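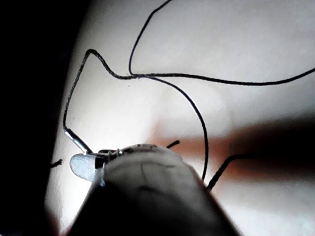 Sedness ouvre à la location son banc de suture robotisée

L'équipementier Sedness propose depuis novembre la location de Narnosach, un poste de travail à deux bras robotisés destiné à l'entraînement et à l'évaluation du geste de suture sur peau synthétique. Jusqu'ici, la machine n'était disponible qu'à l'achat, ce qui la réservait aux gros centres de formation. La nouvelle formule s'adresse aux écoles, aux laboratoires et aux fabricants d'instruments qui veulent travailler quelques semaines sans immobiliser de budget d'équipement.

Le tarif de base est fixé à 900 euros par semaine, livraison et installation comprises. La journée supplémentaire est facturée 300 euros. Les coussinets de peau synthétique, fournis par Cutier, sont vendus à part, de même que les aiguilles courbes et le fil tressé. Sedness accepte les consommables d'autres marques, mais ne garantit pas dans ce cas les mesures rendues par le logiciel.

Chaque coussinet reçoit une incision droite, que l'opérateur ferme point par point. Un bras tient le porte-aiguille, l'autre accompagne le fil ou présente la pince. Les instruments se changent à la main entre deux séries, et la console conserve les réglages propres à chacun.

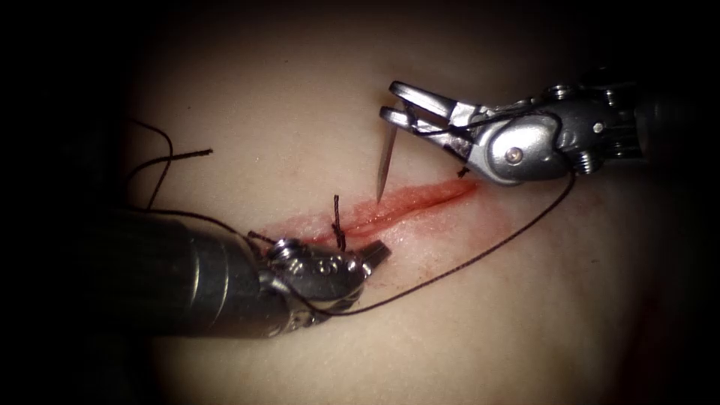 Le logiciel livré avec le poste enregistre les mouvements des deux bras ainsi que les vues des caméras, puis les restitue sur une même ligne de temps. On peut revenir sur une prise d'aiguille, comparer deux passages ou exporter une séquence complète. La base de référence fournie aux locataires compte 3 411 points de suture annotés, réalisés chez Sedness et dans l'atelier de démonstration Ríos. Elle reste consultable pendant toute la durée du contrat, mais ne peut pas être copiée.

Le serrage du nœud est l'étape qui demande le plus de pratique, selon Walter Villanueva, responsable du service de location. « Piquer, la plupart des gens y arrivent le premier jour. Former la boucle autour des mors sans perdre l'aiguille, c'est autre chose », explique-t-il. Le programme d'exercices y consacre deux modules sur cinq.
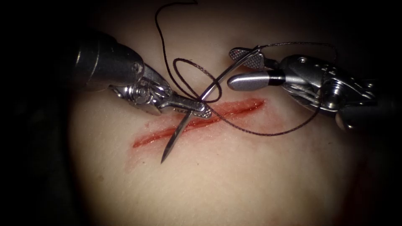
L'aiguille courbe tenue dans les mors du porte-aiguille, le fil en boucle autour de l'instrument.

Une formation de 90 minutes est incluse au moment de l'installation. Elle porte sur la mise en route, l'arrêt d'urgence, le remplacement des coussinets et la lecture des enregistrements. Les établissements qui souhaitent un accompagnement plus long peuvent réserver des séances à l'atelier Ríos, le matin uniquement, par groupes de quatre personnes au plus.

Le poste demande une table stable et une alimentation électrique ordinaire. Sedness précise que Narnosach est un matériel d'entraînement et d'essai, sans homologation pour un usage sur patient. L'entretien courant est assuré par le loueur ; la casse d'un instrument reste à la charge du client, sauf si l'option d'assurance a été souscrite. 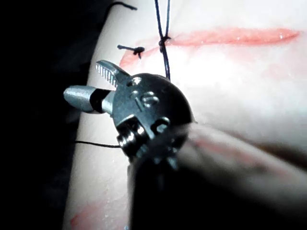

Deux fils noirs en travers de l'incision, derrière la tête de l'instrument marquée « 5 ».

Les réservations se font auprès du service commercial de Sedness. La durée minimale de location est d'une semaine. Une version à bras unique, moins encombrante, est à l'étude, mais l'entreprise n'a annoncé pour celle-ci ni prix ni date de sortie.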